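Small Bowls, Big Tables
Speaker notes, Rui Barreto
Curkell open evening, September 5, 2019

Opening
Say hello, thank Benvinda for the room. Wait for the people at the back to sit down. Ask who has a bowl at home that they never put away. Hands up! (Mine is chipped and has keys in it.)

Tell them I've been setting tables for catalog shoots for 114 weeks now and I still get a kick out of it. Everyone asks about the big dinner spreads. I want to talk about the plain ones, where you get one dish and a lot of white.

Why I love a bare table
Go slow here. A white top with no gloss lets a pale color show up. Put soft pink on dark wood and all you notice is the wood. On matte white the pink wakes up, and you even get that faint gray shadow at the foot of the bowl, which I adore. Please don't edit it out!

Then the strawberry question. Red and green at the bottom of a pink bowl, a single piece, and your eye goes straight down to it. Oliwia wanted to fill the bowl to the top. We argued for a whole lunch, and I still say one.
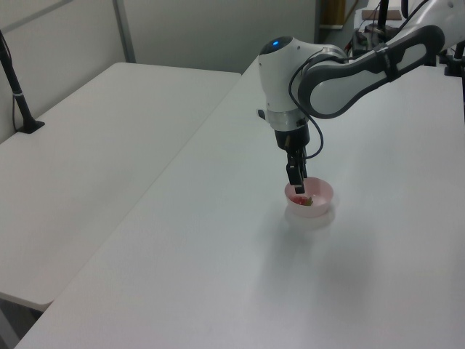 Picking the bowl
Pass the samples around now, start on the left side.
Smooth rim, always. A wavy rim fights with the food.
Keep it small. If two hands fit inside, save it for salad.
A bit of shine is great when the table has none.

Two tables or one
Mention the Teixeira job, where we pushed 2 tables together and spent the morning fussing over the gap. My advice: leave a narrow gap and let it be a line. It looks lovely.

Questions
Leave 4 minutes. If it's quiet, ask Hélder about tablecloths, he has opinions. Samples go back in the crate by the door.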